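Chapter 4
Can It Do the Dishes Yet?

I put off writing this chapter until the others were done, because it's the one my students always want first. They sit down in October, they open the book, and before I've said a word about joints or sensors somebody asks when they can stop doing their own laundry. So let's get to it. I'll give you my short answer now and spend the rest of the chapter making trouble for it.

The short answer is: some chores, in some homes, with somebody standing close by. If you were hoping for a plain yes, sorry! If you were hoping I'd say it's all hype, sorry again – I've seen too much good work these last few years to say that with a straight face.

Start with a job a five-year-old can do. Take the silverware that's lying on the kitchen table and put it back in the jar where it lives. You don't think about this one. You probably do it while talking to someone. But try doing it slowly, tonight, and pay attention to your fingers. A fork lying flat on a cloth gives you almost nothing to get hold of. You press on one end, or you slide a nail under the neck, or you drag it to the edge of the table so that part of it hangs over. Then, once it's up in the air, you turn it so the right end points down, and you thread it in among whatever is already standing in the jar. That's several small skills stacked on top of each other, and the printed label for all of them is "tidy up."

Now take away your fingers and give yourself two hard jaws on each side, with a bit of grippy padding. A fork is thin at the neck and wide at the handle, it shines, and it likes to swing if you pinch it in the wrong spot. Chopsticks roll. A child's plastic spoon is fat where the fork is skinny. Each of these wants a slightly different grip, and they're all spread over one table.
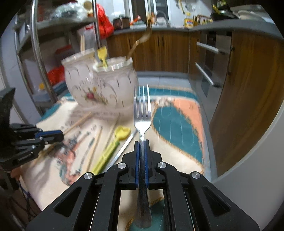 My sister, reading a draft of these pages, wanted to know why anyone would bother with forks at all when a dishwasher has been around for ages and does the hard part already. I think she has it backward, and I told her so. The dishwasher is brilliant at the washing. It's hopeless at everything on either side of the washing: the clearing, the scraping, the loading, the putting away. We built a box in which the water could do its work and left all the handling to people. Keep that trade in mind, as we'll meet it again on the shop floor.

And we do meet it there, constantly. Back when I was working with Sternard, a company that makes cabinet hardware, they had a packing line where one machine could seal more than 400 cartons in a shift without a hiccup. Beautiful thing to watch. Filling those cartons took 2 people, who reached into a bin of mixed hinges and screws and pulled out what the order called for. The sealing was automated long before I got there. The reaching wasn't, and when I left, it still wasn't.

So here's the question I'd like you to carry through the chapter. When someone says a machine "can" do a chore, what are they counting? One clean try? A whole evening of tries, in a kitchen it has never been in, with the jars moved over a little from where they were yesterday? Those are very different claims, and they get the same verb.

In Section 4.1 we'll look at grasping thin and flat things. Section 4.2 takes up clutter, with the Makavent case from Chapter 2 coming back for another round. After that we get to cloth, which is worse – much worse – and then to who cleans up when the machine drops something.

Before you read on, pick one chore you did today and write down every motion in it. Keep the page. You'll need it for the first exercise.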